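Planning next year's equipment money

Most of you will have had the budget form by now. Beatriz Tavares and I have been through the first returns for the arms and grippers, and before the rest come in it seemed worth setting out how we think the equipment money should be spent, and what we would like to see on the forms that are still to come.

The short version is that we do not want to buy a second arm this year. We want to spend on grippers, spare parts and the things the arms pick up, and put the arm off until the budget after next. Some of you will disagree, and there is space on the form to say so.

The case for a second arm is easy to make. There is one kitchen bench and everybody wants it in the mornings. Custódio Frade keeps the booking sheet, and when he went back through it he found that a fair part of the lost time had little to do with people queuing. The arm was free but a finger pad was worn, or a cable was out for repair, or the right set of objects was in use at the other end of the building. A second arm would have stood idle for the same reasons.

The tray work is a fair example of what we ask of the equipment. Cloth, rope, a sponge, a plastic bottle and a ball of crumpled paper all go in together, and the same pair of fingers has to cope with every one of them. 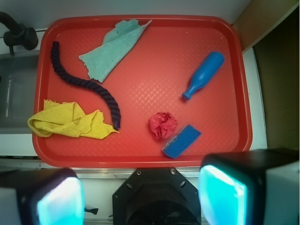 Soft goods are hard on the budget in a way that is easy to miss when a plan is drawn up. Cloth frays and has to be replaced. Sponges tear. They are cheap to buy one at a time, and so people buy them one at a time, on their own cards, and claim the money back in dribs and drabs. Last year we had no line for this at all. We are now proposing 300 euros a term for objects and trays, held centrally, with Beatriz placing one order at the start of each term. If you need something particular, tell her before the order goes in. Anything you buy yourself after that will have to come out of your own project.

Now to the grippers. We have asked for quotes from Keneck and from Fastix. Both can supply a two-finger gripper that fits our wrist mount, and both were willing to quote with and without a service plan. The Keneck unit costs more, but the finger pads can be changed at the bench with a hex key. The Fastix unit is cheaper to buy, and the pads have to go back to the supplier for fitting. When we asked how long that takes, the answer was 5 working days plus carriage. Over a year of ordinary use we think the saving would disappear, and we would also need to own a spare gripper to work with in the meantime.

For that reason we are leaning towards Keneck, with one spare set of pads for each gripper. A set costs almost 200 euros. That looks steep for something so small, but it has to be compared with a week when the bench is not earning its keep. Please put pads on the form as a running cost and not as equipment. They will be used up, and if they sit under equipment the accounts office will ask us for serial numbers.

Rope has its own line in the plan, under test objects. It is thick for its length and it bends as it is moved, so the grip has to be chosen with some care, and the team at Seixas who share the bench with us have asked for a few more diameters.

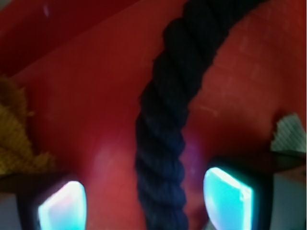 We have agreed to split that cost with them equally. Seixas will do the buying and invoice us, and the rope will be kept in the tall cupboard with a label on each coil. Whoever cuts a length should write the cut on the label. It is a small thing, but at the end of last term we could not say how much we had left, and ordered more than we needed.

Lighting and cameras come next. Several returns ask for a new overhead camera. We have left this out for now. The Plelis software licence is up for renewal in March, and the new version may not support the camera most of you have named. Custódio has asked them for a list of supported models. Once we have it we will come back to the question, and there is a small reserve set aside so that nobody has to wait for the next round.

A few points on filling in the form. Give prices before tax. Include carriage, which several people forgot. If an item needs a new socket, a bracket or a change to the counter, say so on the same line, as building work comes out of a different budget and takes longer to approve. Quotes should be in writing — an email is fine, a phone call is not. Where there is only one possible supplier, add a sentence explaining why.

Please also think about training time. The new gripper has its own controller and its own settings, and we have allowed one morning for each group to learn it. If your group has new starters, ask for 2 mornings. The time has to be booked on the sheet like any other use of the bench.

Finished forms should go to Beatriz. Questions about quotes and suppliers can go to Custódio, who has copies of everything we have been sent so far.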